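Bratix Completes Changeover to Refillable Markers and Washable Flooring Across Pathak Training Centers

FOR RELEASE: 5 March 2023

Bratix, a supplier of classroom and meeting room equipment, has completed a refit of the seven training centers run by Pathak. The contract covered writing supplies, tabletops and floor tile. Work was carried out jointly with the flooring contractor Gendonness.
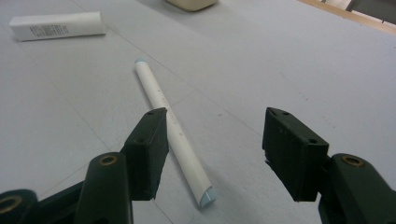
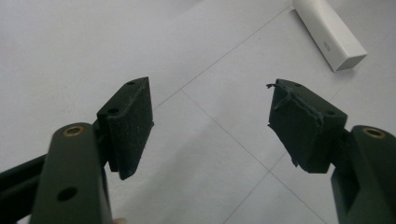
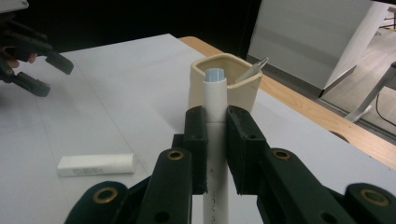 By the Bratix Press Office

The refit replaces a supply arrangement under which each center bought its own markers, erasers and cleaning products. Under the new contract, all seven centers order from a single list held by Bratix. Orders are placed once a month and delivered to one address per center. Centers may place an extra order between deliveries if stock falls below the minimum level set out in the contract.

The marker on the list is the Inier, a white-barreled dry-erase marker that can be refilled at a filling station. One station has been installed at each center, next to the supply cabinet. The cap is removed, the marker is placed tip down in the port, and ink is drawn into the barrel over several hours. Markers are best left in the port overnight. The station must not be used with markers from other makers, as the port seal is sized for the Inier tip only.

The first delivery was 2,000 markers, divided among the centers by number of teaching rooms. Worn tips can be changed by hand with the puller supplied in each cabinet. Tips and ink are ordered separately from markers and are billed by the pack. Barrels that are cracked or will no longer take ink should be placed in the return box, which Bratix empties at each monthly delivery.

Tabletops in the teaching rooms are now finished in pale gray. The finish was chosen after a trial at one center, in which dry-erase ink was left on sample panels and wiped off with a dry cloth, then with water, then with the standard cleaning fluid. Ink left for a full working week needed the cleaning fluid. Pathak staff have been asked not to use scouring pads, which dull the surface and make later stains harder to remove.

Gendonness laid the floor tile — also pale gray — in three stages so that no center had to close completely. Rooms were cleared, leveled and tiled in the first stage, and corridors followed in the second. Storage areas and entrances were left to the third. Joints were filled with a sealed grout and may be mopped with a neutral floor cleaner. Wax and oil-based polish should be kept off the tile.

The supply contract runs for 1,095 days from the date of this release. Prices for ink and tips are fixed for the first year and will be reviewed after that under a formula agreed by both parties. Flooring repairs are covered by a separate agreement between Pathak and Gendonness, and requests for them should not be sent to Bratix.

A first review of ink use is planned for July. Centers will report the number of refills drawn from each station, and minimum stock levels will be adjusted where needed. The review will also decide whether colored ink is added to the list. At present the stations are stocked with black only — blue and red markers remain available as non-refillable items until current stock is used up.

About Bratix

Bratix supplies writing boards, markers, tables and storage to schools, training providers and offices. It also handles delivery, fitting and returns.

Press inquiries should be sent to the Bratix Press Office. Questions about course bookings or room hire should be sent directly to the Pathak center concerned.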